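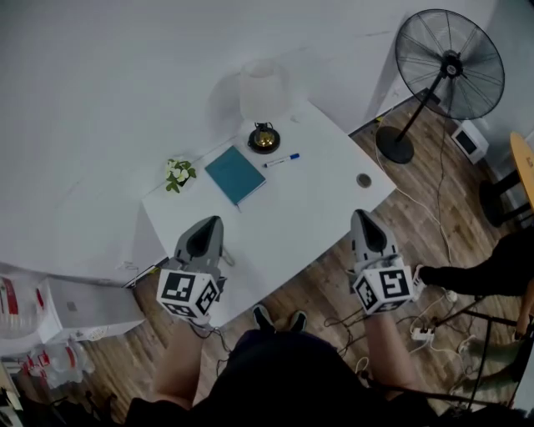

Reto Ammann says he stopped sleeping well the August he moved his work home to Grinport. His rent had gone up by 80 a month, so the bedroom became the office.

Plenty of people in town did the same. The old Egger building had desks for 100 renters, and when it closed they went back to their apartments – mostly small ones, with one decent window.

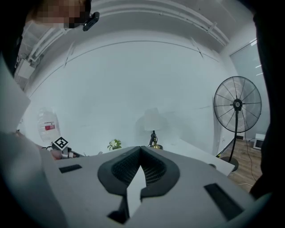 *Close work, close up.*

Ammann now quits at six and walks to the harbor before supper. He still answers the odd call from bed. The lease is up in spring, and he is looking for a place with a second room.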